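Rings, Rims and Other Souvenirs: Looking After a Pale Wooden Table

A pale table is a fine thing to own until somebody has coffee. I bought mine at a clearance sale in Endwood, carried it up two flights of stairs, and had a ring on it before the kettle was cold.

White rings first. These are moisture sitting in the finish, and they are the friendly kind. Lay a dry cotton cloth over the mark, run an iron on low across it for up to 20 seconds, lift, look, repeat. No steam, unless you want a bigger ring to keep the first one company. If the iron makes you nervous, rub in a dab of plain mayonnaise and go to bed. The table will smell like a deli until noon.

Dark rings have gone through to the wood and will not be talked out of it. Sand lightly along the grain, wipe, and refinish the patch - or buy a fruit bowl and put it there.
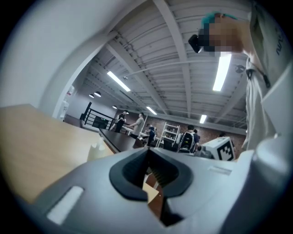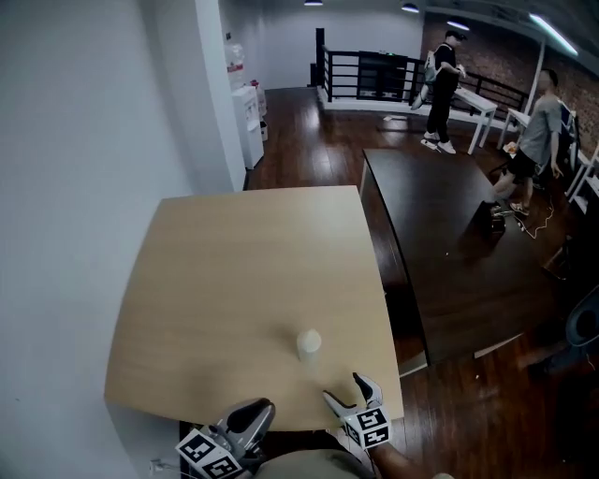 How often should a light wooden table be oiled?
Twice a year is plenty for an oiled finish, and a varnished one should never be oiled at all. Put a drop of water on the surface: if it soaks in, get the oil out.

For sticky patches, use warm water with a little dish soap on a wrung-out cloth, then dry right away. Skip the spray polish. My old place in Cundport came with a table wearing years of the stuff, and you could have signed your name in it with a fork.

Felt pads under mugs and vases beat any cleaner. Cut them from an old hat, stick them on, and replace them when they go bald. Crumbs stuck in felt will scratch, so give the pads a pinch and a shake now and then.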